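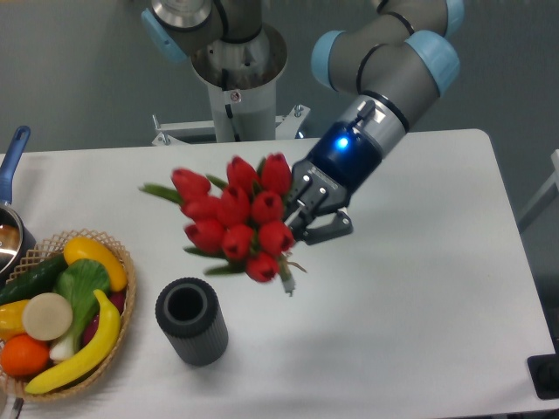 Session 4: The tulip in trade, gardens and gossip

Handout for the evening course "Plants That Travelled". Please bring your copy of the Session 3 notes as well, as we shall be going back to the bit on walled gardens.

Welcome back, everybody, and thank you to those who stayed behind last time to help stack the chairs. I ran over rather badly on quinces, so I have cut the opening section down and we should be finished by nine.

4.1 Where we had got to

You will remember that we left the tulip in the gardens of the Ottoman court, where it had been grown and admired long before most people in western Europe had set eyes on one. The wild species come from further east, from the mountains and dry slopes of Central Asia, and many of them are small, low things that you might walk straight past. If you have only ever known the tall garden kinds, do have a look at the species pages in the reading pack, which Xiuying Liang very kindly scanned for us.

The gardeners of Istanbul liked a long, narrow flower with petals drawn out to a point, almost like a dagger. Keep that shape in mind, please, because the Dutch growers went the other way and wanted a rounded cup, and a good deal of tonight is really about how two sets of people could look at the same plant and want such different things from it.

4.2 A note on names

The word "tulip" is usually traced back to a word for turban, and the usual story is that a traveller muddled a comparison with a name. In Turkish and Persian the flower is lale or laleh. Anqi Du asked me last time whether the two words are connected, and they are not, so far as I know, but I promised to look further and I have not yet done it. Sorry, Anqi.

4.3 Broken colours

The flowers that fetched the silliest prices in the 1630s were the "broken" ones, with flames and feathers of red or purple over white or yellow. Growers could not make it happen to order, though they tried all sorts of things, including mixing pigments into the soil. We now know that a virus carried by aphids was to blame, and that it weakened the bulb, so the finest plants were also the slowest to increase. You can see what that would do to a price.
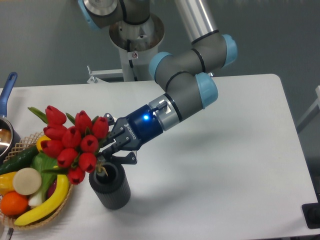 Tulip books, the painted albums that dealers showed to their customers, are where I should like us to spend most of the second half. A bulb in a sack tells you very little, and for most of the year a sack of bulbs was all there was to look at, so the painting had to do the selling. Each flower was generally given a page to itself, with its name and sometimes a weight written underneath. That is a very different thing from how most of us meet tulips today, as a bunch of plain red ones going into a black vase, all much of a muchness, where no single bloom is asked to stand for anything. Artificial tulips like those ten reds are, in their way, what the old growers were dreaming of: every flower the same as its neighbour, and no waiting to see what April would bring. When you look at the album pages, try to find one flower the painter has clearly improved, and make a note of what gave it away.

4.4 How mad was the mania?

Older books will tell you that the whole of Holland was ruined in the crash of February 1637. More recent historians are a good deal calmer about it. The trade was in the hands of a fairly small group of merchants and craftsmen, many of the bargains were never paid, and the wider economy carried on. Much of what we think we know comes from pamphlets written to make fun of the buyers. Shufen Xiong will give us ten minutes on the pamphlets after the break, and I know she has been working hard on it.

For next time

Read pages 2 to 76 of the pack. It sounds a lot but there are plenty of plates.

Write a short paragraph on whether you think a flower can be a luxury when anybody may grow it.

If you are coming on the December garden visit, please give your name to Inese Priedītis, and do wear proper shoes.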